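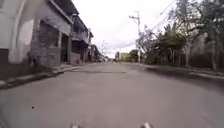
Street robot software gets a new release

March 6, 2021

After a long winter of testing (and a fair few cups of tea), the navigation team at Zutov has released version 2 of Mornar, its planning software for small wheeled robots that share ordinary streets with the rest of us. The new planner looks further down the road and pays closer attention to curbs, seams and patched asphalt.

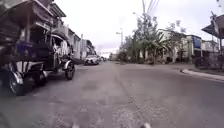
Parked vehicles get their own layer

Motorized tricycles gave the old version plenty of grief, with their open sides and odd angles. Leemans, which looks after the perception code, retrained its model on 3,000 hand-labelled street views, and the planner now keeps parked vehicles on a separate map layer. 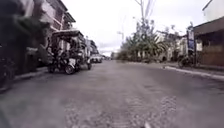
Rougher paving is handled by a speed setting that operators can adjust to suit their own neighbourhood. The log viewer, Gemimbridge, has been tidied up as well, and the team would dearly love to hear from anyone who gives it a try before the next release in September.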